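Equipment plan, second period: handheld grippers, head units, storage and power
Prepared for the program office at Bratent

1. Status against plan

The equipment line was approved in two stages. Stage one covered the handheld grippers and the head-worn units; stage two covers storage, charging and spares. Stage one is complete except for the items in section 3. Stage two has been quoted but not ordered, and this report asks for its release with two changes.

Of the 30 handheld grippers in the plan, 27 have been delivered and accepted. The remaining three are held by the supplier, Munro, pending a revised finger mount. Acceptance consists of a tag detection check, a full open and close cycle under load, and a one-hour recording without dropped data. Units that fail are returned at Munro's cost under the purchase terms.

Head units were bought separately from Plovska. The strap was ordered in one size, which does not suit every operator, and a second size has been added to the stage two list at no change to the total.

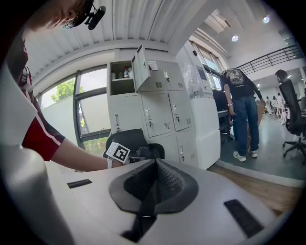
Givstead, April

Collection continues on the main floor during the day. Grippers and head units are issued at the start of a shift and logged back in at the end. Operators work beside the lockers and desks already on site, and no furniture has been charged to the project.

2. Utilization

Since the last report 81 operator shifts have been completed, giving 1501 accepted episodes. Rejected episodes are not included. The main cause of rejection is a tag that leaves the camera view or turns too far from it. The second is a battery swap in mid-task.

Both causes bear on purchasing. Tags are printed on card, and the card bends at the corners after repeated handling. A rigid backed tag costs more per piece but should need replacing less often. We propose to buy rigid tags for wrist use only and to keep card for fixed positions. A trial set has been requested; results will be in the next report.

3. Open items, stage one

Finger mounts: three grippers outstanding, as above. Munro has not confirmed a ship date. Payment for these units is withheld.

Pads: the textured contact pads wear faster than the data sheet suggests. Spares were budgeted at one set per gripper. Two sets would be safer, and the stage two request has been adjusted.

Calibration fixture: delivered with the wrong base plate. The replacement has arrived and is in use.

4. Stage two request

Charging. The current arrangement uses single chargers at the desks. Two multi-bay chargers would allow all batteries to be turned over between shifts. Quotes are attached as annex B.

Storage. The original plan called for a dedicated cabinet with foam inserts. We ask to drop it and use padded cases sized for the existing locker compartments. The saving covers the additional pads and most of the rigid tags.

Spares. One complete gripper and one head unit per ten in service.

5. Decisions needed

Release of stage two with the storage and pad changes described above.

Permission to carry the withheld Munro payment into the next period if the three units arrive late.

Contact for both items is Henk Cuypers, equipment planning. Annex A lists serial numbers and acceptance results by unit.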